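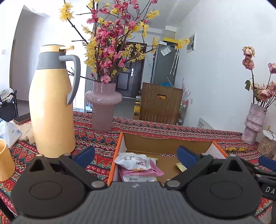 1/ Saw Landden last night, the new two-hander at the Feron. It runs 125 minutes with an interval and I have a lot of notes, so this will be a long thread.

2/ Basics first. Two actors, Pylyp Savchuk and Antonina Dovhaniuk. They play a brother and sister who have come back to clear out their late father's ferry office. The office is in a town called Landden, which the play never places on a map.

3/ The father is only ever called Yurchenko. Even his children use the surname. I found that odd for a few minutes and then stopped noticing it, until the one scene where Dovhaniuk says "Dad." She says it into a phone, with her back to us.

4/ The Feron is a small room. If you haven't been since they redid the seating, the rake is steeper now and you can see the floor from every row. That matters for this one, as a good third of the first act is played sitting or lying down.

5/ Savchuk first. He plays Danylo, the brother who stayed. He has the harder part on paper – most of his lines in act one are four or five words long. He gets a lot out of listening. There is a stretch where his sister reads out old timetable complaints and he does nothing except fold a coat, and I was watching him.

6/ I did lose some of his words. He drops his voice at the ends of lines and the rain effect is on for nearly all of act one. I was in row F. A couple behind me were asking each other what he'd said.

7/ Dovhaniuk plays Vira, who left at 17 and is now 40. She also plays Vira at 17 in three short flashbacks. No costume change, no wig. She moves faster and talks over the ends of her own sentences. It works and the production doesn't make a fuss about it.

8/ The second of those flashbacks is the best scene in the play. Vira tells her brother she has bought a ticket out, and he asks to see it, and she won't show him. That's all that happens. It takes maybe six minutes.

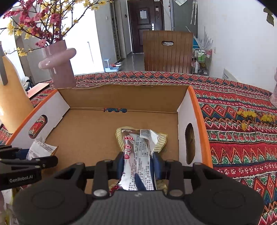

Snack wrapper and the cardboard box.

9/ Now the problems. The plot turns on a company called Trondell that wants to buy the ferry route. We hear about Trondell in the first ten minutes, then hardly at all until after the interval, when it suddenly becomes the thing the whole evening depends on.

10/ So act two opens with a long talk about contracts. Who signed, when they signed, whether Yurchenko read what he was signing. I followed it but I had to work, and I don't think the writing wanted me working that hard on that part. Two or three lines earlier on would have fixed it.

11/ The argument that comes out of it is good, though. Vira wants to sell. Danylo doesn't, and he can't say why, and she keeps taking that as a sign that he has no reason. Both actors are at full volume here and the room is too small for you to get away from it.

12/ One thing I'd cut: the recorded voice of the father. We hear it twice, once at the end of each act. The first time is fine. The second time he more or less explains what the play has been about, and we had already got there without him.

13/ Design. A counter, a bench, a window with no glass, a wall clock that doesn't run. The lighting does most of the work of telling you what year it is: cooler for now, a dull orange for the flashbacks. Simple and clear. I never once wondered where I was.

14/ Sound is a mixed bag. The ferry horn is excellent and very loud – a man near the aisle jumped out of his seat. The rain, as I said, needs to come down. I'd guess that will be sorted by the end of the week. It was an early performance.

15/ There are more laughs than the poster suggests. Savchuk has a running bit with a drawer that won't open, and he has the timing for it. When it does open, late in act two, it gets a laugh and then, when we see what he takes out, it doesn't.

16/ A few people have asked if it's suitable for kids. There's some swearing and a death talked about in plain terms. Nothing on stage that would bother a teenager. I think a ten-year-old would be bored by the contracts. I nearly was.

17/ Practical stuff. Doors were at 7 and we went up a few minutes late. The interval was 15 minutes and the bar line took most of it, so order before the show. The left side aisle seats have a pipe at knee height. Latecomers have to wait for the first flashback before they're let in.

18/ Pros: two strong performances, a great second flashback, clear and simple staging.
Cons: Trondell plot arrives too late, rain over the dialogue, second voiceover.

19/ If I did stars it would be three and a half. I don't do halves, so call it four on the strength of Dovhaniuk. It's on until the end of December and there were empty seats on the right-hand side last night.

20/ Correction to 7: four flashbacks. I forgot the very short one with the coat.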